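Section 4. Teaching the fold by remote control

Last updated April 11, 2020

By this point you should have both Irport arms bolted to the rail and talking to the Lumanlan software (if they aren't, go back to Section 3, because nothing in here will work). Now for the fun part! You're going to fold laundry by hand, except your hands are the two leader handles, and the arms copy whatever you do while Skirum records it.

I learned most of this from Crisanto Malabanan, who wrote the first version of the guide at Prasholm back in December. Where I do something differently from him I'll say so.

Before you record

1. Put the clothes out on the table. Use real ones with collars and creases in them. I keep a mix of dark and light, and I leave the next piece in reach of the right arm.

2. Pick a spot for the finished stack. Mine goes in the far left corner, up near the wall. Stick with the same spot for the whole session.

3. Open both grippers all the way and check for the green light on each one.

4. Squeeze each handle 2 times and watch the jaws follow. If one side lags, restart Skirum and try again.

CAUTION: Keep your own hands off the table once the arms are live. If a shirt needs fixing, press Pause first. I know it's tempting to just reach in.

Recording a fold

5. Press Record and wait for the beep. Anything you do before the beep is lost.

6. Bring both arms down over the shirt and take hold of it, left gripper up by the collar side, right gripper on the opposite edge. Come in from above and go slow.

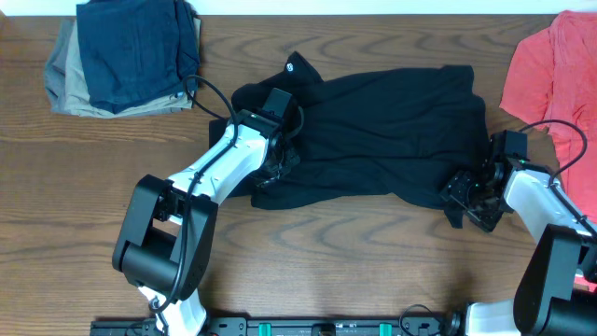
7. Pull the fabric just enough to take up the slack. If you yank, it slides out of the jaws and you've recorded a yank, which the arms will happily learn from you.

8. Lift, fold over, lay down, and let go with one side at a time. Crisanto opens both together. I find the cloth springs back on me when I do that, so I go left, then right.

9. Smooth the fold with the closed gripper. One pass is plenty.

10. Carry the piece to the stack, lower it, and open the jaws wide before you back away. Then press Stop.

Note: Messy is fine. My stacks lean and the edges stick out all over the place, and I keep those recordings. What I throw out are the ones where I dropped something or sat there thinking with the handles in midair.

Checking the wrist view

Open the Playback tab and switch to the wrist camera. You want to see both fingertips and the stack at the same time when the jaws are open. If the fingers are missing from the view, loosen the camera screw, tilt it, and tighten it back up.
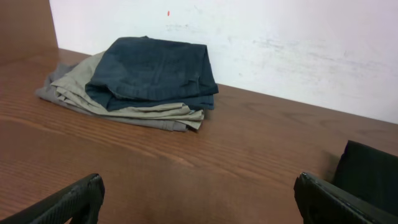
Figure 4-2. Wrist view, jaws open, stack of three garments by the wall.

How many recordings?

Do 20 and look through them before you go on. If they look good, keep going to 50, then take a real break (my wrists insist). My best set so far has 104 in it, and I'd call that plenty for one kind of shirt.

11. Name the set and press Save. Skirum won't ask you twice, so save before you close the window.

If the arms stop following you in the middle of a fold, let go of both handles and see Section 7, Lost connection.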